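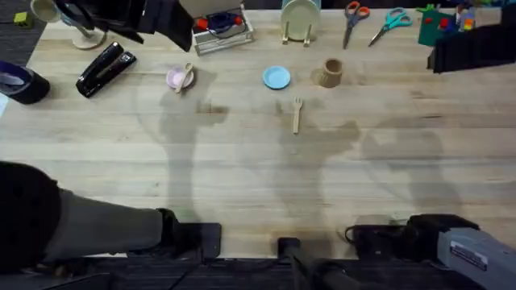
Figure 1. Bowl, spoon, plate, fork and cup on the practice table.

Search this site Enter keywords Go

Table Service Basics
Handout 3: The Everyday Place Setting

This handout goes with the second half of the unit. Read it before the practical and bring it with you. The written part of the unit is on the course page and is not repeated here.

What a setting is for

A place setting puts each item where the hand expects to find it. Once you know the order, you can lay a table quickly and check it at a glance. The everyday setting in this unit uses one plate, one bowl, one cup, a fork and a spoon. Knives and glassware come in Handout 4.

The pieces

Figure 1 has a small pink bowl with a wooden spoon in it, a light blue plate, a wooden fork and a ribbed wooden cup. They are not laid as a setting yet. The fork is near the plate but on the wrong side of its center for our purposes, and the spoon still has to come out of the bowl.

The practice sets are mixed on purpose. Most homes and small cafes do not own a full matching service, and you should be able to lay a tidy table with what is on the shelf. If the colors differ, keep the same color in the same position at every seat.

Sizes vary between makers. For this course a cup means one that holds 250 ml. Allow 700 mm of table edge for each person. Chairs with arms may need more. The bowl used in the practical can be any size that sits flat inside the rim of a dinner plate. With a small plate, the bowl goes beside it.

Order of work

Wipe the table and let it dry. Wash your hands.

Put the plate down first. It marks the center of the seat, and everything else is measured from it. Leave a thumb's width between the rim and the table edge.

Lay the fork to the left of the plate, tines up and pointing away from the diner. Lay the spoon to the right, bowl of the spoon up. Line up the ends of both handles with the near rim of the plate.

Set the cup at the upper right, above the spoon. If the cup has a handle, turn it to the right. Cups with no handle are placed the same way.

Place the soup or cereal bowl last. With a small plate it goes at the upper left — never over the fork.

Handle forks and spoons by the handle, cups by the lower half, and bowls from the outside. Do not put your fingers inside anything a guest will eat or drink from.

Care of wooden pieces

Wash wood by hand in warm water with a little dish soap. Do not soak it, and do not put it in the dishwasher. Dry it with a towel and stand it upright overnight. Ribbed cups hold crumbs and tea stains in the grooves, so use a soft brush on them.

Rub in food-grade mineral oil when the surface looks pale or feels rough. The course uses the Bekico oil from the supply cupboard, but any food-grade brand will do. Leave the oil on for an hour and wipe off what has not gone in. Throw out any piece that is split. A hairline crack in a fork will catch the lip.

Before the practical

Practice at home with your own dishes until you can lay a seat without looking at this sheet. For the check you will lay 3 seats side by side. Marks are given for position, spacing and clean handling. Speed is not marked.

Related handouts
Handout 2: Clearing and Stacking
Handout 4: Knives and Glassware
Handout 5: Folding Napkins
Reading List: Tableware at Home, Vakcombe edition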